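Cetik: ficha de datos y notas de compra

Última revisión: 9 de julio de 2020
Mantiene este archivo: Abelardo Quiroga
Revisión de presupuesto: Kwok-wai Tsai

Qué hay en esta carpeta

Bienvenidos, y gracias por pasar por aquí antes de escribirnos (o después, que también vale). Cetik es el conjunto de grabaciones de manipulación que venimos reuniendo en el taller de Brultumstead para decidir qué equipo compramos en la próxima ronda. Empezó como una carpeta compartida con un nombre bastante peor, y ha ido creciendo hasta convertirse en lo que usamos cada vez que alguien pregunta si hace falta otra pinza, otra cámara de muñeca o simplemente más fundas.

La carpeta contiene 91 episodios grabados, repartidos en 11 sesiones, y una hoja de costes que se llama presupuesto_cetik.csv. Los episodios están pensados para mirarlos junto con la hoja, porque cada línea de gasto remite a uno o varios de ellos. Si solo tenéis tiempo para una cosa, abrid la hoja y seguid los enlaces de la columna «motivo», que están puestos con mucho cariño y alguna errata.

Estructura

episodios/ vídeo de muñeca y registro de articulaciones, una carpeta por episodio
sesiones/ notas de quien operaba, en texto plano
presupuesto_cetik.csv partidas, proveedor, plazo de entrega, motivo
pendiente.txt dudas abiertas, por orden de llegada

Los vídeos se guardan tal como salen de la cámara, sin recortar y sin corregir la exposición. Sé que a veces resulta incómodo de ver, pero para comprar cámaras nos interesa justamente saber cómo se portan con plástico blanco, superficies brillantes y fondos oscuros, y un vídeo arreglado nos contaría muy poco.

Vistas desde la muñeca

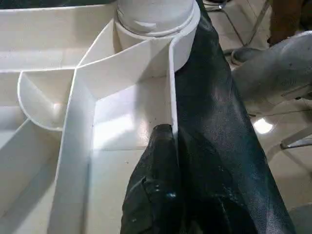
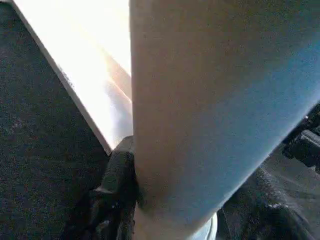

Cetik, cámara de muñeca. Primera imagen: dedos con cubierta negra entre los nervios de una pieza de plástico blanco moldeado. Segunda: dedo de la pinza contra un objeto grande y claro, junto a un panel blanco muy sobreexpuesto.

Lo que queremos comprar

Pinzas. Tenemos dos opciones sobre la mesa, la de Cheng y la de Surninside. La de Cheng tiene los dedos más estrechos y nos gusta mucho para trabajar en compartimentos pequeños. La de Surninside abre más y se lleva mejor con objetos voluminosos, que son los que más guerra dan cuando el operador solo ve un trozo de lo que está tocando. Kwok-wai se inclina por pedir una de cada y compararlas en el mismo brazo, y a mí me parece bien siempre que lleguen con los adaptadores incluidos (la otra vez los pagamos aparte y todavía me acuerdo).

Cubiertas para los dedos. Es la partida más modesta de la hoja y la que más veces se ha quedado corta. Se arrugan, se rozan y llega un momento en que hay que cambiarlas, así que esta vez pedimos 14 juegos de golpe. Por favor, apuntad en las notas de sesión cuándo estrenáis uno; con eso podremos calcular el consumo con algo más de fundamento que mi memoria.

Cámaras. Buscamos un modelo pequeño, con exposición manual y buen comportamiento cuando conviven blancos intensos y negros casi sin detalle. Antes de cerrar la compra queremos una unidad de préstamo y repetir con ella varios episodios ya grabados, con las mismas piezas y la misma luz.

Iluminación. Aquí vamos despacio. Una lámpara difusa cuesta bastante menos que una cámara nueva, y sería una pena gastar primero en lo caro. La partida está reservada, aunque sin proveedor.

Calendario de gasto

El pedido de cubiertas y adaptadores sale en cuanto Kwok-wai dé el visto bueno. Las pinzas tienen un plazo de entrega de casi 11 semanas, de modo que conviene decidir pronto entre los dos proveedores o confirmar que vamos con ambos. Las cámaras quedan para noviembre, cuando se abre la segunda parte del presupuesto. Si alguna partida se adelanta, cambiad la fecha en la hoja y dejad una línea en pendiente.txt, que yo lo leo todas las mañanas con el café.

Limitaciones

Todo se ha grabado en un solo taller y con pocos operadores, así que os pedimos prudencia al sacar conclusiones generales. La vista de muñeca muestra muy de cerca la zona de contacto y deja fuera casi todo lo demás: para saber qué pieza se estaba manipulando hay que ir a las notas de sesión. Tampoco hay medidas de fuerza. Un dedo apoyado en una pared de plástico nos dice dónde está, pero no cuánto aprieta, y por eso en la hoja aparece también un sensor de fuerza marcado como «deseable».

Los precios de la hoja no incluyen transporte ni aduanas.

Uso y contacto

Los datos son de uso interno en Brultumstead. Si necesitáis compartir un episodio con un proveedor para pedirle presupuesto, avisad antes a Abelardo Quiroga y mandad solo ese episodio, con su nota de sesión. Las correcciones a la hoja de costes se las pasáis a Kwok-wai Tsai, que agradece mucho que vengan con la factura o la oferta adjunta.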